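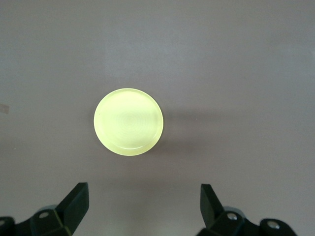 4. Student Tasks and Data

4.1 Single-object pick (weeks 1 to 3)

Figure 3 gives the wrist view the Fusex teams worked from. Both fingers open, yellow-green puck ahead of the tips, nothing else to grab. First task on purpose. Teams of two, one driving, one keeping the log, swap after each block. Log entries were start pose, end pose, operator initials, pass or fail. A pass = puck lifted and set back down upright.

Two problems came up right away. First, the puck's shadow. Teams that thresholded on brightness got a box pulled off to the right, toward the shadow side, and the grasp center went with it. Jara's team switched to hue and left brightness out. Second, the fingers themselves are always in view along the bottom, so a fixed mask was added there. Mask was drawn by hand, once, with the gripper fully open – it does not hold when the fingers close. We did not fix this in time for the March trials.

In total 281 pick attempts were logged. 111 of these came from the two teams using hue and are the only ones used for training below. The rest had mixed log formats and we could not merge them cleanly (see 6.2).

4.2 Two-arm plate task (weeks 4 to 7)

Second task uses both arms. Each gripper takes one plate by the rim, lifts it, holds level, and sets it down again at the same spot. Plates are round and shallow with a raised rim, one pale yellow, one pale green, so the log can just say "yellow" or "green". In Figure 4 both are flat on the table with the fingers on the rims, right arm on yellow, left arm on green.

Rim grasps were harder then the puck. Finger height matters most: too high and the fingers ride over the rim, too low and they push into the table. Rattanakul's team taught the height by hand for each plate and stored it as a constant in the Clolto config file. Bachmann's team tried to estimate it from the wrist view and dropped that after 7 sessions.

Sync between arms was left to the operator in the first round. In the second round a shared start signal was used – simple, one flag, both controllers wait on it. 81 runs were recorded with the flag. Runs without it are kept in the archive but not scored. Cable routing was checked before every block, added to the checklist after Janssen asked for it.

Figure 4. Two-arm plate task, fixed camera. Both grippers closed on the plate rims, center of the table left clear between them. 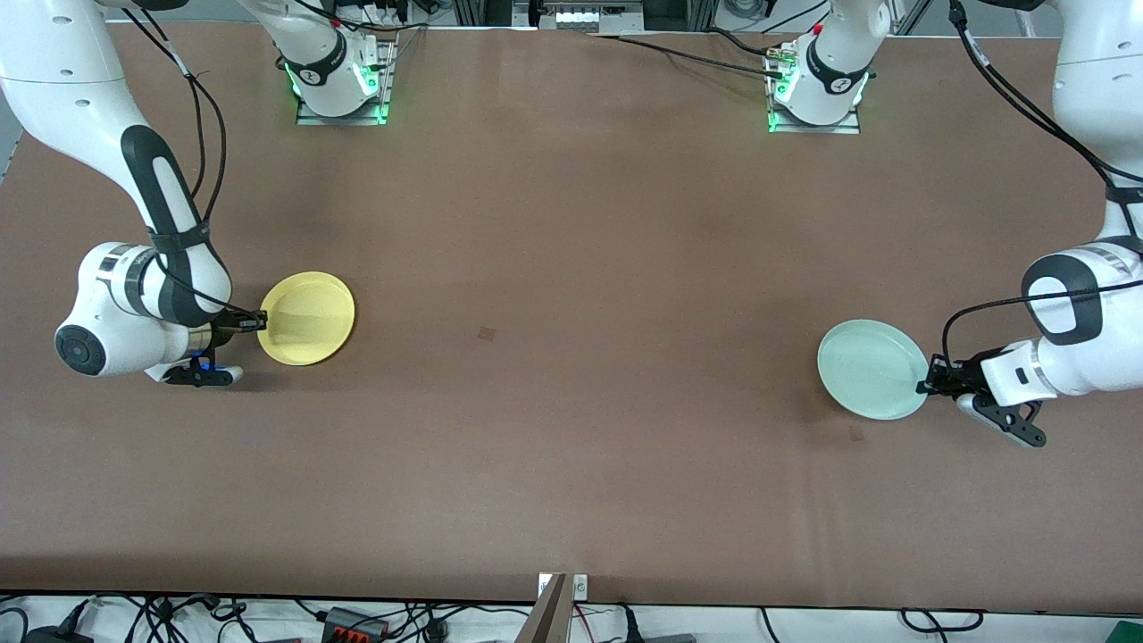

4.3 Scoring

Two scorers per run, working seperately from the fixed-camera video. Disagreements went to Teixeira, whose call was final. Tilt was judged by eye as level, slight or bad. Partial runs (one plate up, the other still down) count as fails in Table 2 and are listed on their own in the appendix.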